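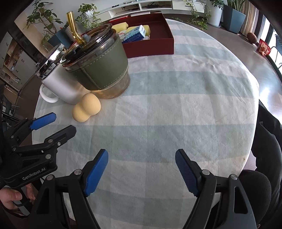
4.3 Teaching Plandurar your table

Before Plandurar can plan a reach, it needs a decent idea of where the tabletop sits, and a patterned cloth is perfectly fine for this (better than bare white, in our experience!).

1. Open Serkden and choose New Surface. Give it a name you'll recognise next month.
2. Set both grippers to fully open and wait for the two width readings to settle at 100.
3. Sweep slowly over the cloth, then over anything you'd like labelled, such as a tumbler, a tray or a sponge.
4. Press Finish and let the map build. Ours came to 1,849 points, and yours may well be different.
5. Check the colour overlay. Soft items are drawn in green, rigid ones in grey.

Note: Clear glass and shiny lids can leave holes in the map. Tove Gunnlaugsson's trick is to go back for a second, lower pass, and it's well worth the extra minute.

Caution: Don't rename a surface while a plan is running. Plandurar will stop with error 49 and you'll need to start again from step 1.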